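Contre les cuisines trop rangées

2020-01-20

Janvier, mois du tri. Partout la même chanson : jeter, vider, ne garder que l'essentiel. J'en ai marre. Vraiment marre.

Trois sacs descendus à la déchetterie l'an dernier, moi aussi, j'y ai cru. Le moulin à légumes, parti. Les bocaux sans couvercle, partis. En septembre, tomates à ne plus savoir qu'en faire, et me voilà à racheter un moulin. Neuf. Moins bon que l'ancien évidemment.

Le vide coûte cher, voilà ce que je pense. Il faut de l'argent pour vivre avec peu, pouvoir racheter quand on a besoin. Ma grand-mère gardait tout, les ficelles, les élastiques, le papier des oranges. On se moquait. Elle n'a jamais racheté un élastique de sa vie.

Et puis ces catalogues. Celui de Stavodwood, feuilleté chez le dentiste : 200 pages de plans de travail sur lesquels personne n'a jamais épluché une carotte. Pas une miette, pas une facture, pas un torchon. Une table à 2,000 euros pour ne rien poser dessus ou presque. 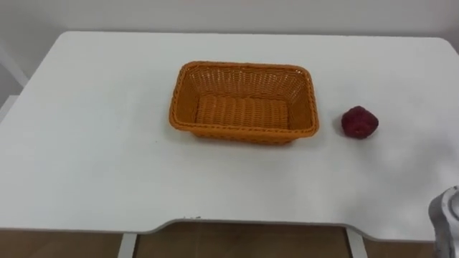
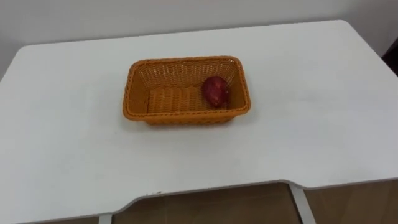

Un panier orange tressé sur une table blanche.

Chez moi sur la table il y a le courrier, le pain, les devoirs, un tournevis. On pousse pour manger. A six le dimanche on pousse beaucoup. C'est moche sans doute, mais on sait où sont les choses, et quand un voisin passe il s'assoit sans demander s'il dérange.

On me dira : le désordre fatigue. Oui. Le rangement aussi, et celui-là on sait bien qui le fait, dans la plupart des maisons. Une cuisine impeccable c'est des heures de quelqu'un. On ne les voit pas sur les photos, ces heures.

Je ne défends pas la crasse, attention. Laver, d'accord. Mais jeter pour jeter, jeter en janvier ce qu'on rachètera en mars, et appeler ça de la sobriété... non. La sobriété c'est réparer le moulin. C'est garder la casserole dont la queue bouge, resserrer la vis (d'où le tournevis sur la table).

Donc cette année je ne trie rien. Les placards débordent, tant pis, on fermera les portes plus doucment.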